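**Ploston Foldhand** is a two-armed robot kit for folding and erecting cardboard box blanks, sold by Rerkedmont, a maker of packaging equipment. It is meant for short runs, where a fixed carton erector would take too long to set up.

## Design

The kit has two arms, each ending in a black two-fingered gripper with a small camera at the wrist. Both arms connect to one controller. Working height is set in software, and blanks may be picked from a bench or from the floor. The heaviest blank allowed is 200 g.

Fold patterns are stored as numbered recipes. The library supplied with the kit holds 34 of these, and users can add their own by marking the creases on a drawing of the flat blank. The recipe format was written by Oi-ling Tai and is also used in the older Petkov bench unit - the two are not fully compatible.

## Operation

One arm normally steadies the main panel while the other lifts a flap along its crease. Slotted blanks need a separate recipe for the locking tabs. 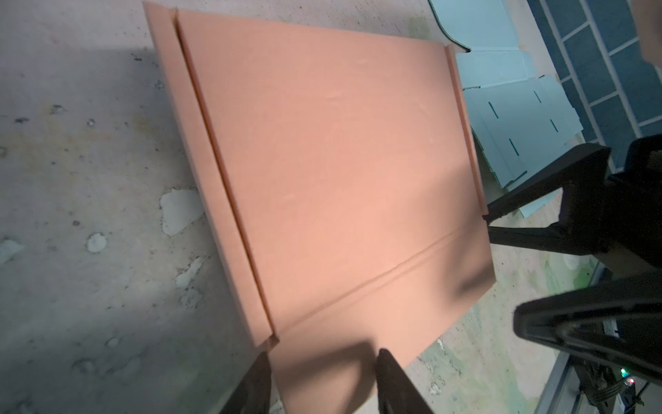

*Pink box blank with its left flap creased and raised, seen from the wrist camera of one arm; the second gripper is at right.*

## Reception

Afia Nutsugah tested the kit for the trade paper *Brorgate* over 2316 folds. She found long, narrow flaps well handled but thought the recipe editor slow, and noted that spare finger pads were sold only in pairs.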